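Open day at the Niltaner refurbishing shop
Posted Jan 16, 2023

14 shares | 3 comments

Niltaner takes in used office computers and sells them on to schools. Zinhle Pretorius met us at the door and took our group straight to the benches, where the cases stand open for checking.

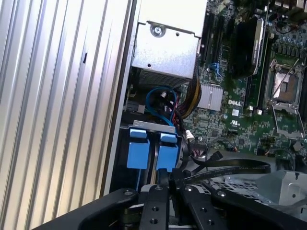

Dell board, power supply at the top, blue SATA cable still in the case.

The shop handled 2000 machines last year. Cables are checked first, then the fans and the board. Jarmo Nurmi let visitors try removing a drive, and my son got his out on the second attempt. Parts that pass go into bins by type. 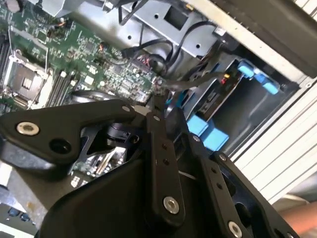
The empty CPU socket, with the drive cage on the other side.

Processors are sorted at a separate table, which we didn't get to. Coffee was free and parking was tight. The next open day is in May, and you need to sign up at the front desk.

Share this | 14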